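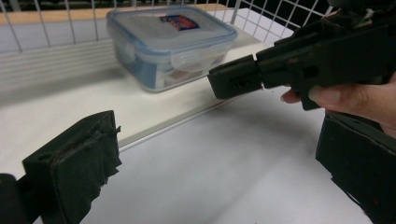 Food storage was the part of the Gralska Street kitchen that took the longest to settle. The old cupboards were deep, and anything pushed to the back stayed there until the next move or the next bag of flour with something living in it. The new arrangement keeps things one row deep wherever possible. The clear plastic container with the light blue rim sits on the white ledge in front of the wire mesh, and the lid has clips that fold down over the walls. We settled on clip lids for dry food after trying screw tops and a set of tins.

This gallery covers the pantry and storage work only. The rest of the kitchen is on its own page, and so is the laundry room. Posted 2/8/22.

Before the work
The pantry was a closet with 13 shelves, most of them too close together to hold anything taller than a can of soup. Two of the upper ones had sagged in the middle. The paint was in fair shape and we kept the color.

Taking out the shelves
All but four came out in one afternoon. The supports had been nailed and then painted over several times, so each one took a strip of paint with it when it left. Filling and sanding took longer than the demolition.

Measuring for the containers
We bought a few containers first and set the shelf heights to them. The tallest one in regular use holds spaghetti - it got its own spot at the left so the other shelves could be closer together. If you are doing this at home, measure with the lid on and the clips open, or you will have to pull each container out to get into it.

Dry goods
Flour, sugar, rice, oats and lentils are at chest height. Baking powder and yeast are in a small box next to the flour. We cut the cooking instructions off the rice bag and taped them to the underside of the lid, and so far the tape has held.

Cans and jars
Cans are on the lowest fixed shelf, two high, with labels forward. Jars of jam and pickles are on the shelf above. The jar shelf has a strip of non-slip liner from the Clarik catalog, cut with kitchen scissors. It curled at the ends for the first week and then lay flat.

Spices
These were going to be in a drawer. The drawer turned out to be a half inch too shallow for the jars standing up, so they are on a narrow rack inside the door. It holds 30 jars, and the ones used least are at the bottom.

The big items
Stockpot, roasting pan, a slow cooker and a bag of potatoes in a bin. The floor is the only place for them. The Whitcombe bin was left over from a hall closet project and fits with an inch to spare.

Lights
A single battery light over the door, switched by hand. There is no outlet in the closet and we did not want to run one.

Costs
The whole job came to $617, and just over half of that was lumber, paint and brackets. Containers were the next largest item. We had set aside $50 for liner, labels and hooks and went a little over.

What we would change
The door should have been rehung to open the other way. It blocks the counter when someone is unloading groceries, and we noticed it on the first day. The two upper shelves could also be shallower. A second coat on the underside of the shelves would have been worth doing before they went in - painting them in place was slow and hard on the neck.

Later additions
A step stool went in during June and hangs on a hook behind the door. The labels have been redone once, with larger letters.

More from the Dandden house: Kitchen, Laundry Room, Back Hall, Porch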